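HS 2121 Home and Household Studies
Unit 6 handout: Sorting, storing and putting away
June 2022 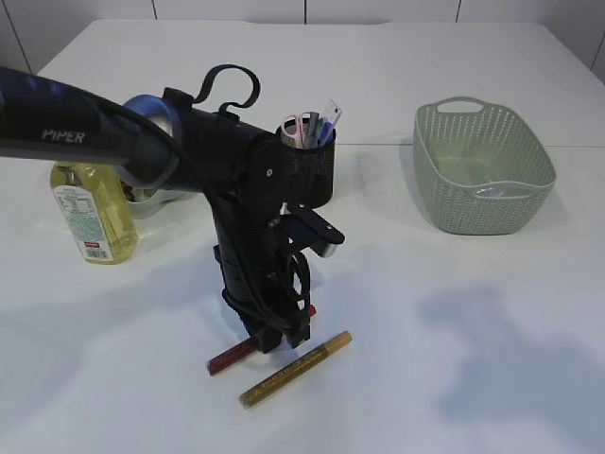 Figure 1. Tabletop, with items lying under the gripper.

Notes by Eugénie Caron. Read these with the Wevik housing survey extracts given out last time.

1. What the unit covers

Last unit dealt with how rooms are used over a day. This one deals with the things in them: where they are kept, how they get out of place and who puts them back. Storage is usually treated as a matter of furniture. For this course it is treated as work, with time and effort attached to it, and done by particular people in the household.

2. Terms

Home place. Where an object is kept when it is not in use. Some objects have none, and these make up most of what people call clutter.

Resting place. Where an object is put down after use, for a short time or a long one. Tables, stairs and the tops of washing machines are common resting places.

Point of use. Where the object is needed. Scissors often have several points of use and one home place, which explains why they go missing.

Return. The act of moving an object from a resting place to its home place. Returns can be done one at a time or saved up and done in a batch.

Dead store. Storage that is opened less than once a year. Lofts and the backs of high cupboards are the usual cases.

3. Flat surfaces

Any flat surface between knee and chest height will be used as a resting place unless something prevents it. The dining table is the clearest case. It is large, it is near the middle of the home and it is empty between meals. In the Povstead household diaries, post, school books and chargers are the things most often named as being on the table at the start of a meal.

There is a practical side to this. A table that has to be cleared before each meal forces a batch return. Several of the Povstead households said they tidied nothing else on a fixed schedule. When one family began eating in front of the television, the table filled up and stayed full until August, when relatives came to stay.

4. Open and closed storage

Open storage (shelves, hooks, trays) makes a return quick and lets everyone see what is there. It gathers dust and it looks busy. Closed storage (drawers, lidded boxes, cupboards) hides things but adds a step. The step is small, but it is repeated many times and it does affect behaviour. Young children in particular will return a toy to an open tub and leave it beside a lidded one.

Labels help where more than one person uses the store. They help much less where one person already knows the system, and in that case they may simply hide the fact that nobody else does. Clotilde Bodin's interview with the Mabaso tenants is useful on this point. One tenant had labelled every shelf in a shared kitchen and was still asked daily where the rice was.

5. Sorting

Three ways of sorting come up in the readings.

By kind: all batteries together, all string together. Easy to explain to others. Poor if the things are needed in different rooms.

By task: everything for wrapping parcels in one box, including the scissors. Quick to use, but it means owning more than one of some things.

By person: each member of the household has a shelf or basket. Common in shared houses. It settles arguments over ownership and does little to help anyone find shared goods.

Most homes mix all three. Léonie Pichon argues that trouble starts where two methods meet, as when tape belongs both with the stationery and in the parcel box.

6. Who does the returns

Ask this of every household you study. The person who chose the home places is often the person who does the returns, and the two jobs should be recorded separately. Note also the work of answering questions — "where is the torch?" — which rarely appears in time diaries.

7. Task for next time

Choose one flat surface in a home you know. Watch it for 5 days, with the household's consent. Morning and evening, write down what is on it, and for each object give its home place if it has one. Spend no more than 30 minutes in total on the observations.

Bring your notes to the seminar. Évan Rolland's group will begin with the Brullama case and the others will follow.

Reading: Pichon, chapter 6. Bodin, the Mabaso interview only. Thibault Hoarau's short paper on hallways is optional.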